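Roundabout on Brimanden Road replacing the four-way stop: is it really safer for people on foot?
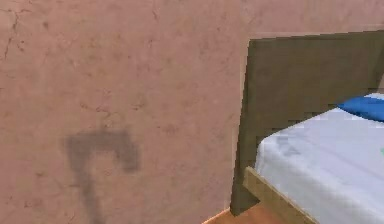 Streets and Traffic group, Tonia Neighbors Help Board

Posted by Gert Pillay, 6 Jan 2025

The city wants to take out the four-way stop where Brimanden Road meets Choo Street and put in a roundabout. Work is supposed to start in April. The flyer we got says roundabouts are safer than stop signs and signals, and it gives one traffic number, 3887 vehicles on a weekday. It says very little about pedestrians.

My concern is the crossing. I walk two kids to school that way, and my mother uses it to get to the pharmacy. She has poor eyesight and goes mostly by sound. Right now every car is supposed to stop. I know plenty of them roll through, but most slow down enough that you can make eye contact. With a roundabout, as I understand it, nobody has to stop unless something is in the way. The crosswalks also get moved back from the corner, so the walk gets longer.

The drawing shows one lane going around, with a raised island in the middle of each crossing. The Brimanden Road side coming down the hill has two lanes that merge before the circle. The posted limit there is 35 and people do more than that.

Does anyone here live near one of these? Are they safer for walkers or only for drivers? And is it too late to ask for changes? The comment period on the flyer has closed, but the council hasn't voted on the contract yet.

Gerrit Gumede

I worked in road design for a county for a good while and I've been retired for a few years, so take this as general information. I haven't seen the full plans for your intersection.

For drivers, the case is strong. A four-way stop or a signal allows right-angle crashes, where one car hits another in the door at full speed. Those and left-turn crashes are the ones that kill people. In a roundabout everyone is going the same direction and the angles are shallow. You still get crashes, and some places see more fender benders in the first year while people learn, but the serious injuries usually go down.

For people walking, it depends a lot on the details. A single-lane roundabout is generally good. You cross one lane, stand on the island, then cross the other lane. You only have to watch one direction at a time. Speeds should be in the range of 15 to 20 miles an hour if the curves are tight enough. A person hit at 20 has a far better chance than a person hit at 35.

Multi-lane is a different matter. The danger is that the driver in the near lane stops for you and the driver in the far lane doesn't see why. If your circle is one lane all the way around, you avoid most of that, but look closely at the hill side. You want the merge finished well before the crosswalk. If the two lanes run right up to it, you have a multi-lane crossing on that leg, whatever the flyer calls it.

The crosswalk being set back is normal and I would leave it alone. It's usually one car length or so behind the yield line. That way the driver deals with you first, and then pulls up and deals with the traffic in the circle. When the crossing is right at the line, drivers are looking left for a gap and don't look at you at all.

The things I would ask the city's engineer, in writing:

What is the design speed at entry on each leg, and at exit? Exit matters. Drivers speed up as they leave, and the exit crossing is where walkers feel least comfortable.

How wide are the islands? You want room for a stroller or a wheelchair with somebody behind it. Six feet is the usual minimum and eight is better.

Is the crosswalk raised? A raised crossing works as a speed hump. It costs more, and the plow drivers don't like it, but it is the single most useful thing you can add to the hill leg.

Is there lighting on the approach side of each crosswalk? A light behind the person only gives you an outline. A light in front shows the face and clothes.

What are they doing for people with low vision? Your mother's situation is the weak point of roundabouts. At a stop or a signal you can hear traffic stop and start. In a circle the sound is constant and it's hard to tell whether a car is leaving or going around. Detectable warning strips on the ramps and on the islands should be there in any case. You can also ask for a flashing beacon with a push button and a spoken message. Curbs or landscaping between the sidewalk and the road help a cane user find the crossing and not walk into the circle by mistake.

On timing, you're not too late. Markings, signs, beacons and lighting can be changed after the contract is let, and it happens all the time. Curbs and drainage are harder. If you want a raised crosswalk, ask before the vote, because it changes the drainage. Send it to the project engineer and copy the council member. Short letters with two or three specific requests get read.

Nkrumah Bawa

They put one in by us at the Flurkex warehouse turnoff. Hated it for 3 months, now it's fine. Trucks go over the middle part, which they are allowed to do, it's built for that. I don't walk there so can't say. People do NOT signal when they get off and you end up sitting there waiting for a car that was never coming around. That's my only complaint. Also the grass in the center never gets mowed.

You'll get used to it.

Thodoris Kalogeropoulos

I agree with most of what Gerrit wrote but I would be more careful with the word "safer." I bike and walk everywhere and live three blocks from a single-lane roundabout that replaced a signal 8 years ago.

Yielding is the problem. On the way in, most drivers stop for you. On the way out, in my experience, fewer than half do. They're looking at the road opening up in front of them. I cross by stopping on the island, facing the circle, and waiting until the next driver has clearly slowed. It works for an adult with good eyes. I wouldn't send a second grader through it alone. With the four-way stop I would have, by third grade or so.

What helped on ours was moving the signs. The crosswalk sign on the exit side was put up behind a tree. Two of us wrote to the public works office, and they moved it and added a second one on the island. They also repainted the crossing with wide bars in place of the two thin lines. It took them from spring until after Thanksgiving, but it was done at no charge to anybody and there was no hearing.

For school trips, ask whether the crossing guard stays. Some districts assign guards by signal or stop location, and when the stop sign goes away, the post goes away on paper. The city won't think to tell you this as it's the school district's decision. Call the district transportation office before the summer, when they make up the list.

If you bike, look at whether there are ramps to get up on the sidewalk before the circle. On a single lane I take the lane and ride through like a car, which is fine at 15 miles an hour. With kids I use the ramp and walk it.

One more point on the 35 limit. The circle will slow people at the circle. It won't do much for the stretch of hill above it. If speed on the hill is what bothers you, ask for that separately, with its own speed study. If you fold it into the roundabout letter, the answer will be that the roundabout takes care of it.

Gert Pillay

Thanks, all. I didn't know about the crossing guard and will call the district. I looked at the drawing again and the lanes on the hill side merge a good way before the crosswalk, but the drawing has no scale on it, so I've asked for the full sheet. My letter asks for the raised crossing on that leg and the push button with a spoken message. If anyone else on Choo Street wants to sign, send me a message through the board.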